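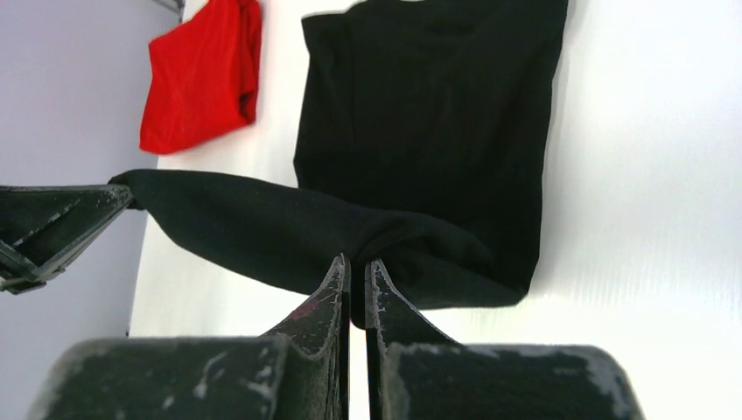 **Wuroven "black lock" detergent: does it do anything at all?**

**Darmawan Nair** | posts: 2496 | August 17, 2018

My sister came back from the store in Abu Hammour with a big bottle of Wuroven, the dark stuff with the gold cap, and now I'm told all our black laundry has to go through it. It costs more than double what we normally pay. The label says it "restores deep black" and "locks color at the fiber."

Restores it with what? There's no dye in the ingredients. I read them twice. I get that a detergent can be gentler than another detergent. I don't get how soap puts black back into a shirt.

Before I get outvoted at home, has anyone used this for a good long stretch, and on the same clothes? Please don't send me the reviews on their site, I've seen them, they all sound like the same person.

**Hussam Nimri**

Used it for one bottle. Clothes came out fine. Clothes also came out fine before. I went back to the store brand for darks and couldn't tell you which shirt was washed in which.

What fades mine is the line on the balcony. Full sun from breakfast on, and the shoulders go brown. Bring them in and that's most of your problem.

**Nektarios Athanasiadis**

I'll take the other side. Detergents for darks leave out the optical brighteners, and that does matter. Brighteners stay on the cloth and make black look kind of chalky blue in daylight. Some of them have enzymes too that nibble off the fuzz on cotton, and a shirt with less fuzz looks darker. So "restores" is a salesman's word but there's something behind it.

**Darmawan Nair**

OK, the fuzz part I can believe. But then it's shaving my shirt a little with every wash, isn't it? Where does that end?

And how would I tell fading from plain lint? Half of what my sister calls faded looks to me like white specks off the towels.

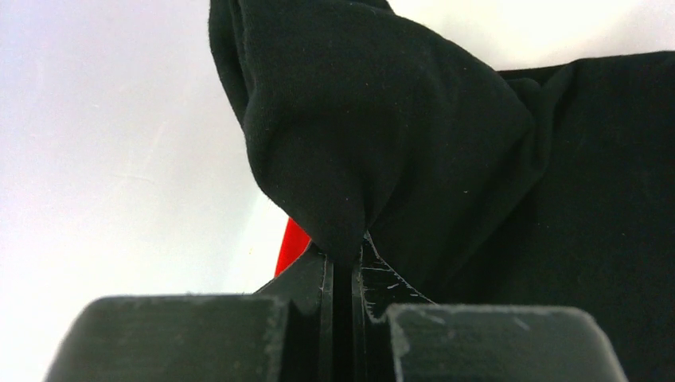 **Raed Bataineh**

Tape. Press a strip of it on the cloth and pull. If the patch under it looks better, you had lint, and no detergent at any price is going to fix that. If it looks the same, the dye's gone or the surface is worn rough.

Stop washing blacks with towels while you're at it. I don't care what the bottle says about "lint release."

**Hussam Nimri**

Seconding the towels. Also check pockets for tissues, he said, bitterly.

**Rami Obeidat**

I kept track of this once with two Monska tees bought the same day. One got Wuroven, the other got plain liquid, both cold, both inside out, both dried in the hallway. After 11 washes I asked my wife to pick the newer looking one and she picked the plain one. Then I asked again the next morning and she picked the other.

So make of that what you like. My guess is cold and inside out did the work.

**Nektarios Athanasiadis**

That's a test with one shirt each and a tired judge. It doesn't show they're equal, it shows you couldn't tell at 11 washes. Cheap dye jobs usually let go later. Was either of them a blend? Polyester hardly fades in the wash so it would hide any difference.

**Rami Obeidat**

All cotton according to the tag. I'm not going to 50, they're both pajamas now.

**Darmawan Nair**

Fair enough, it's still more of a test than the company has shown anybody. The bottle says "proven on 3000 garments." Proven by who, compared to what? If they washed 3000 shirts in it and 3000 in plain water I'd be impressed by the water bill and nothing else.

Next question then. Vinegar. My aunt in Putitz swears a cup in the rinse "sets" the dye. I'm not buying that one either, but at least it's cheap.
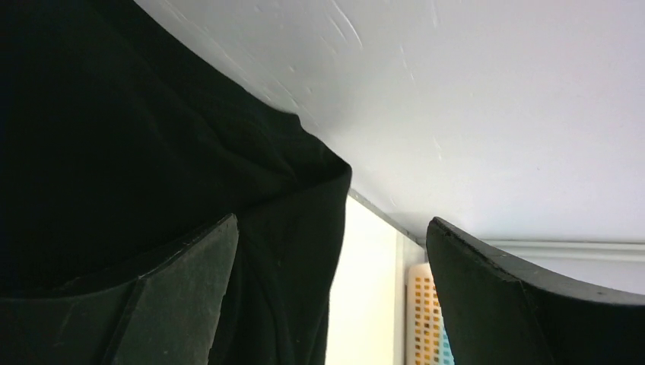

**Nektarios Athanasiadis**

Vinegar doesn't set anything on cotton. The dyes used on cotton are fixed at the mill with alkali, or they aren't fixed well, and a cup of salad dressing at home won't change it. It can rinse out leftover detergent, which leaves a dull film on black. That's probably what your aunt is seeing. Never put it in with bleach.

**Raed Bataineh**

Same story with salt, and same with coffee. People dump coffee in the machine and then admire the shirt while it's still wet. Everything black looks great wet.

Use less detergent. The line on the cap is drawn by the people selling it.

**Hussam Nimri**

Disagree on the coffee! I did it with a pair of jeans and they looked good for weeks.

**Raed Bataineh**

Did you have a second pair to compare?

**Hussam Nimri**

No. They smelled nice though.

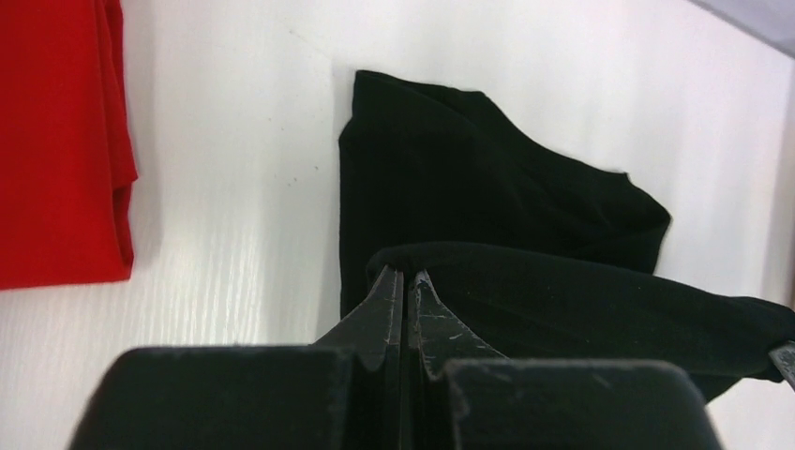 *Black fabric on a white tabletop.*

**Darmawan Nair**

Did the tape thing on three shirts tonight. Two were lint, plain as day. The third is really faded along the collar and I think that one's past saving, or it goes in a pot of dye some evening.

We're finishing the Wuroven since it's paid for, half a cap, cold, no towels. Then the regular stuff from September on, and I'll see if my sister notices the switch. I don't plan to mention it.

**Rami Obeidat**

She'll notice the bottle. Pour it into the old one.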